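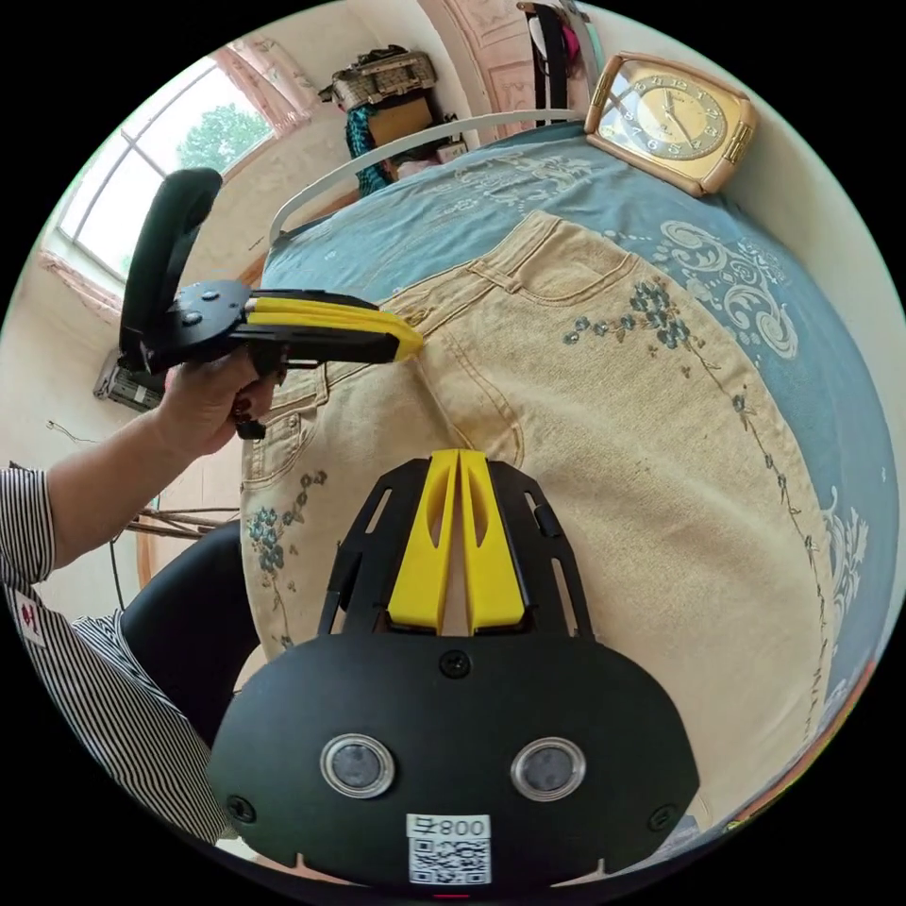
刺繍のあるジーンズは裏返してから畳んだほうが糸が擦れない、と前回の記事にコメントがついた。棚板に当たる面が毎回同じになるので、表のままだと同じ花だけ毛羽立つという。

一理ある。ただ、裏返すと縫い代の厚みが外側に出るため、重ねたときに上の服が傾く。当面は表のまま、刺繍面を内側にして折る方法で続ける。毛羽立ちが確認できたら方針を変える。

2023年8月12日
取り込んだ洗濯物の処理と、棚の入れ替え。作業台はいつも通りベッドを使う。平らな面で一番広いのがベッドなので、ほかに選択肢がない。カバーをかけたまま、しわを手で伸ばしてから始める。カバーにしわが残っていると、上に置いた布にも同じ位置に段が出る。

ベージュのジーンズ。台所のはかりで662グラム。手持ちのボトムスでは重いほうに入る。手順は次の通り。
前を上にして広げ、ウエストの両端を持って一度引く。ファスナーは上げておく。開いたままだと折り目が前中心から外れる。ポケットの袋布は中で丸まりやすいので、手を入れて底まで押し下げる。次に左右の脚を重ねる。このとき刺繍が内側に入るようにする。股の三角に出っ張る部分は、先に内側へ折り込んで全体を長方形にする。最後に裾からウエストへ向かって三つ折り。
仕上がりの幅は17センチ。棚の区画には収まるが、左右の余裕はほとんどない。四つ折りにすると幅は変わらず厚みだけが増え、上の段につかえた。三つ折りで確定。

脚の重ね方で一度やり直した。内股の縫い目どうしを合わせると、脇の縫い目がずれる。脇を合わせると内股がずれる。生地の左右差なのか、洗濯で斜めに伸びたのかは不明。どちらかを捨てるしかないので、棚で外に見えるほうの脇を合わせることにした。着るぶんには影響がない。

洗剤は先月からPenachの液体に替えている。香りは弱い。粉のときに濃い色の服で出ていた白い筋は、今のところ出ていない。ただし水量の設定も同時に変えたので、洗剤の効果とは切り分けられない。次の一本に入ったら水量だけ元に戻して比べる。

柔軟剤はタオルには入れない。ジーンズにも入れない。入れるのは化繊のブラウス類のみ。以前は全部に入れていたが、タオルの吸水が落ちたのでやめた。

次にタオル。 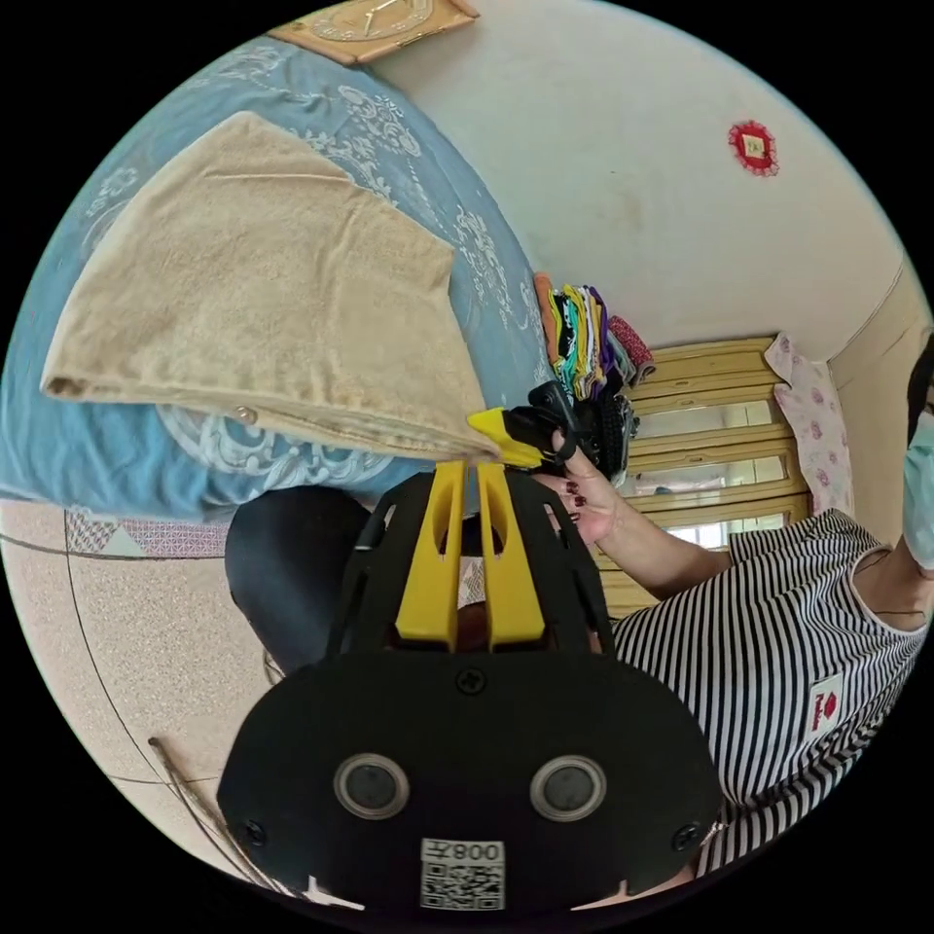 ベージュのタオル、青い花柄のカバーの上で。

タオル地は端が決まりにくい。パイルに厚みがあるため、角と角を正確に合わせたつもりでも、手を離すと少し戻る。対策として、合わせた角を押さえたまま、折り山のほうへ手のひらで空気を抜く。順序が逆だと角がずれる。耳の硬い部分は内側へ。外に出すと積んだときにそこだけ高くなり、山が片側へ倒れる。

重さは376グラム。同じ大きさの古いタオルと比べると差が出ると思うが、古いほうは雑巾に下ろすつもりで別の袋に入れたので、量らなかった。

畳んだ厚みは12センチを上限にして積む。根拠は棚の高さで、これを超えると一番下を抜くときに上が崩れる。上から順に使えば崩れないのだが、そうすると下のタオルが何か月も動かない。洗ったものは下に入れ、上から取る。この運用だと下を持ち上げる動作が毎回発生するため、積む高さを抑えておく意味がある。

収納箱について。Livardの布張りの箱を試したが、返品した。底板が別体で、持ち上げると中央がたわむ。タオルなら問題ないが、ジーンズを入れると底板の縁が布から浮く。代わりにQudahの通販で浅いトレーを探している。候補は深さの違う二種類で、浅いほうは畳んだジーンズの上端がわずかに出る計算になる。引き出して使うなら上に出ていても支障はない。注文は保留。

Emachの防虫剤は有効期限の表示が窓から読めるタイプ。前回の分は窓の文字がまだ出ていないので継続使用。吊り下げ用と引き出し用で薬剤の量が違うらしく、棚に吊り下げ用を置いてよいかは説明書に書いていなかった。引き出し用に統一する。

色柄物のTシャツ類は、畳み方を変えていない。肩幅を三分の一ずつ折り、丈を半分、さらに半分。首まわりのリブを手前に向けて置くと、どれがどれか襟で判別できる。ただし襟の色が同じものが混ざると役に立たない。ラベルを付ける案は手間のわりに効果が小さいので却下した。

靴下は片方だけのものが残った。洗濯機の縁とパッキンの間を確認、なし。物干しの下も確認、なし。保留袋に入れて九月末まで待ち、相手が出てこなければ処分する。

季節の入れ替えは早いので今回はしない。厚手のものは上段の奥に置いたまま、薄手の長袖だけを手前に出した。朝の冷房が強い部屋で着る分。

カバーも次の晴れの日に洗う。洗濯機の容量を考えると単独で回す必要がある。脱水は短め、干すときは柄を内側にして二本の竿に渡す。一本だと中央が重なって乾きが遅い。

残件。ジーンズの裾の内側に、ほつれかけた糸が一か所。引っ張らずに切り、裏から二針だけ留める。糸は手持ちの生成りで足りる。針は目の大きいほうを使う。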